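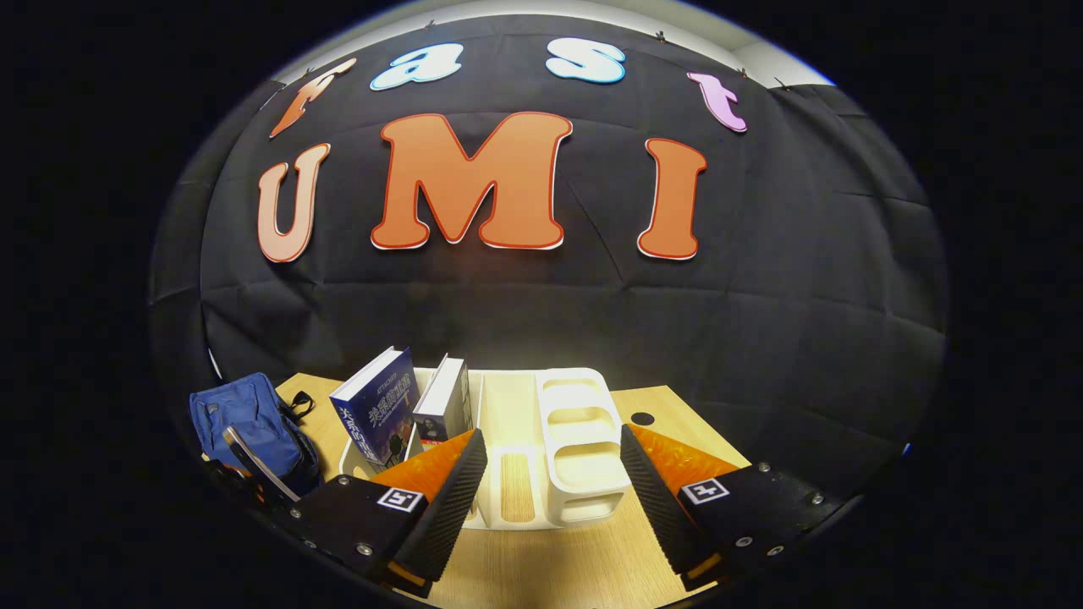
Speaker notes, Kilero workshop series, September
Teaching by hand and teaching by remote: what we record and what we throw away
Speaker: Ieuan Landeg
Slot starts 2:00 p.m. Laptop on stage left, clicker in the lectern drawer.

Slide 1. Title
Name, group, one sentence on the project. Do not read the subtitle. Go straight to slide 2.

Slide 2. The question
We want an arm to put a book into a desk organizer. Somebody has to show it how. There are two ways on the table today: a person holds the gripper and does the task, or a person drives the arm from a distance. Same task, same fingers, same wide lens. Say early that the fingers match on both sides. Last time the first question was whether we had compared two different grippers.

Slide 3. By hand
Operator holds the tool, points the fingers at the work, closes on the object, moves it, opens. Camera rides on the tool. The policy later sees the same view from the arm's wrist.
Define the terms once: demonstration, episode, policy. An episode is one attempt from start pose to release.
The tool has no motors to fight. Operators get a feel for contact through the grip. Remote operators do not get that with our current setup.

Slide 4. What the tool sees
Return to the opening still for this one. Points to make:
Round field of view, black outside it. We keep the circle. Cropping to a square loses the parts of the table that tell you where the hand is.
Straight edges bend. The top of the backdrop comes out as an arc. We do not undistort before training. If someone asks, we tried it, see backup slide B.
Both fingers stay in view at the bottom. Each one carries a marker on its upper face. Finger opening is read from the distance between the markers, so there is no encoder in the hand tool.
The orange plates behind the pads are easy to find against the black housings when checking footage by eye.
Stay on this slide for a full minute. People in the back need time.

Slide 5. The task layout
White organizer in the middle of the table, books standing in the left compartment, tiered holder on the right. Dark cloth behind. The cloth has creases in it and we left them. An early set recorded in front of a bare white wall gave poor tracking, because the wall had nothing to lock on to. Lettering and creases both help.
The weak point of this layout is white plastic on pale wood. Edges of the compartments wash out under the ceiling light. Mention it here and come back to it on slide 9.

Slide 6. By remote
Arm bolted to the bench, operator at the Dreklow controller, screen feed from the wrist camera. The joint positions are recorded directly. No tracking step, so no tracking failures.
Cost: the arm has to be there. One arm, one operator, one room. The hand tool goes in a backpack.
Delay on our link is small but operators slow down anyway. They pause before contact. The pauses end up in the data, and the policy learns to pause.
[Play clip, no sound. If it does not load, skip it and say the last two sentences again.]

Slide 7. Numbers
Hand tool: 564 episodes recorded. Remote: 200 episodes. Same working hours booked for each.
Do not present this as a speed ratio. The remote sessions included resets after the arm hit its joint limits, and the hand sessions included recordings we later dropped.
Point at the column for dropped episodes. Most drops were lost tracking during fast wrist turns. The rest were a thumb in front of the lens or an episode started before the map was ready.

Slide 8. What goes wrong by hand
A person can reach poses the arm cannot. The recording looks fine and the arm cannot follow it. Filter these before training. The Tokarz script checks every episode against the arm's reach and speed limits and marks the bad ones.
Operators lean. The camera ends up at a tilt that suits a shoulder and does not suit a bench arm. Tell them where to stand. We put tape on the floor.
Operators speed up over a session. By the end of an hour the release is a drop. Cap sessions and rotate people.
Operators help with the free hand. Any episode with a second hand in view is removed, including the good ones.

Slide 9. What goes wrong on the arm
Closing too early beside the compartment wall. Related to the washed-out edges on slide 5. Remote data has the same fault, so this one is a layout problem and not a teaching problem.
Book enters at an angle and catches on the divider. Humans fix this with a small wiggle. Where the wiggle is in the data, the arm does it too, sometimes in free air.
Pads slip on glossy covers. No fix yet. Say so.

Slide 10. Mixing the two
Train on hand data first, then add a small remote set from the target bench. The Lunport site runs it this way. We have not done a clean comparison of the order. Keep this slide short; the question period will go here regardless.

Slide 11. Practical notes
Clean the lens before each session.
Check both markers for glare.
Record a mapping pass before the first episode and again if anyone moves the furniture.
Write down which operator did which episodes. We skipped this for the first batch and could not trace the leaning problem back to anyone.
Loose bags on the table are fine if they stay put for the session. If they move, redo the map.

Slide 12. Open items
Force at the fingers. Two-handed tasks. Lower light.
Leave this one up during questions.

Backup A. Marker layout and finger dimensions
Backup B. Undistorted versus raw input, same task. Raw was slightly better, small test, do not oversell
Backup C. Session sheet for operators, one page, copies at the door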